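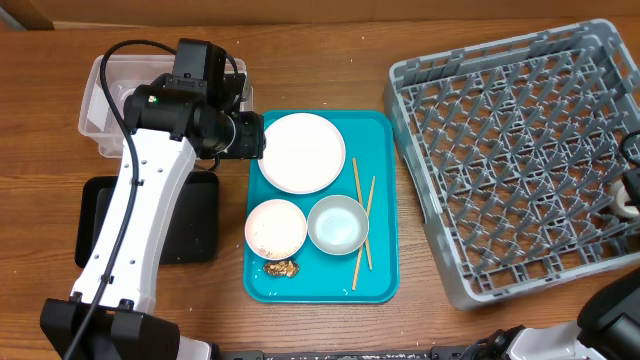 Ticket 2431: Rice grains and film left on trays after clearing

Status: Closed
Opened: April
Site: Daltham lunch room
Category: Trays and dishes

Problem as reported
Teal trays are going back on the stack with grains of rice on them. Once the grains dry they stick, and the next tray pressed on top picks them up. Small dishes have the same trouble. The pink-rimmed ones are the worst, then the gray-blue bowls. The big white plates come out fine.

Log

9:40 a.m.
Pulled tray 1193 from the stack. Dried grains along the bottom edge and in two corners. Wiped with a dry cloth, no change. Soaked in warm water for ten minutes and the grains came off with a sponge.

10:15 a.m.
Checked the order of work. Dishes were being lifted off and the tray rinsed last, in the same water as the dishes. That water was cloudy with starch and left a film.

10:30 a.m.
Swapped the Jilta dish soap for the Brudmont one. Same film. Soap ruled out, went back to Jilta.

11:05 a.m.
Changed the order:
1. Chopsticks off first, so they don't roll.
2. Scrape food scraps and loose rice into the bin with the tray still flat on the table.
3. Small dish and bowl into the soak tub. Large plate can go straight to the sink.
4. Tip the tray over the bin and tap the back.
5. Rinse the tray in clean water and dry before stacking.

1:50 p.m.
Ran the new order through the whole lunch service. 2 trays still had grains, both stacked without step 4. Redone, clean.

2:20 p.m.
Separate note on the gray dish rack. Chopsticks slip through if they go in upright. Lay them flat across the ribs or use the cup.

Resolution
New order posted by the sink. Grewal supply request for 3000 paper tray liners canceled, not needed.

Follow-up
Reopen if film comes back on the bowls. Soak tub water to be changed halfway through lunch.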